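Início > Manutenção > Ar comprimido > Lista de verificação da rede pneumática

Lista de verificação da rede de ar comprimido – bancada e linha, com comentários

Feita na oficina da Skollora, terça-feira, a partir das 7h30. Compressor Evon, secador Tai, distribuição em anel com 129 pontos de saída. Adoro esta inspeção: em poucas horas fica-se a conhecer a rede inteira só pelo ouvido!

1. Compressor e reservatório
Nível de óleo: conforme.
Válvula de segurança, selo e data de ensaio: conforme.
Purga do reservatório: conforme. Saiu pouca água, muito melhor do que em setembro.
Correia: conforme, com desgaste ligeiro no bordo exterior. Rever na próxima visita.

2. Secador e filtros
Ponto de orvalho no mostrador: conforme.
Filtro de partículas: substituído. O copo estava limpo, mas o elemento já ia nas últimas.
Dreno automático: conforme. Trabalha que é uma maravilha desde que se trocou a boia.

3. Tubagem e suportes
Abraçadeiras do ramal norte: 2 frouxas, reapertadas no local.
Inclinação para os pontos de purga: conforme.
Identificação do sentido do fluxo: falta no troço por cima do armazém de peças.
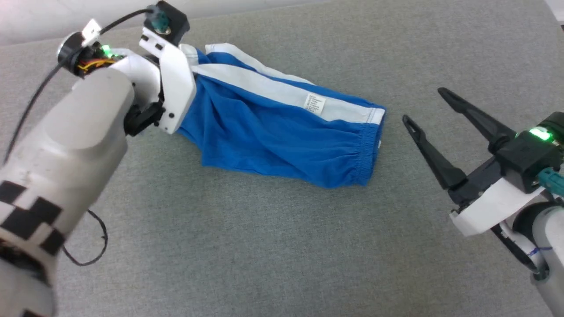
Nesse troço convém também marcar a válvula de corte, porque quem chega de fora procura-a sempre do lado errado. Etiqueta encomendada, daquelas grandes e azuis que se leem do chão.

4. Ligações rápidas e mangueiras
Teste com água e sabão em todas as uniões: 191 verificadas, 2 com fuga. Resultado excelente para uma instalação desta idade!
Fuga A, tê da bancada de montagem: tubo cortado em bisel. Cortado de novo a direito e reintroduzido até ao batente – ficou estanque.
Fuga B, racor curvo da prensa: vedante marcado. Racor substituído por um Dranari igual, da gaveta.
Mangueiras espirais: conforme. Uma está esticada de mais junto ao torno, pedir outra mais comprida.
Cabos de segurança nas mangueiras de maior diâmetro: conforme.

5. Reguladores e pistolas de sopro
Manómetros legíveis e a voltar a zero: conforme.
Pressão limitada nas pistolas: conforme.
Óculos disponíveis em cada posto: falta um par na serralharia.
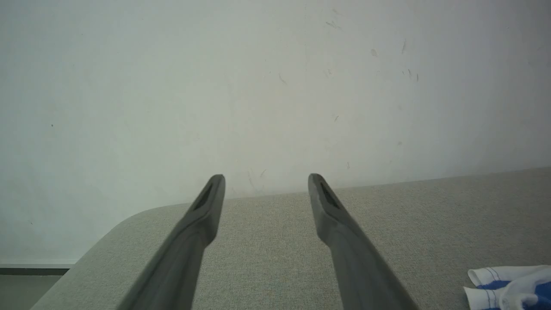
Pode-se desligar um tubo com a linha ainda em pressão?
Fecha-se primeiro a válvula do ramal, purga-se o ar e confirma-se o zero no manómetro. Só depois se carrega no anel e se puxa o tubo.

6. Pendentes
Etiqueta do sentido do fluxo e da válvula de corte.
Mangueira espiral do torno.
Óculos para a serralharia.
Correia do compressor, a rever.

Rede aprovada para serviço, com os pendentes acima.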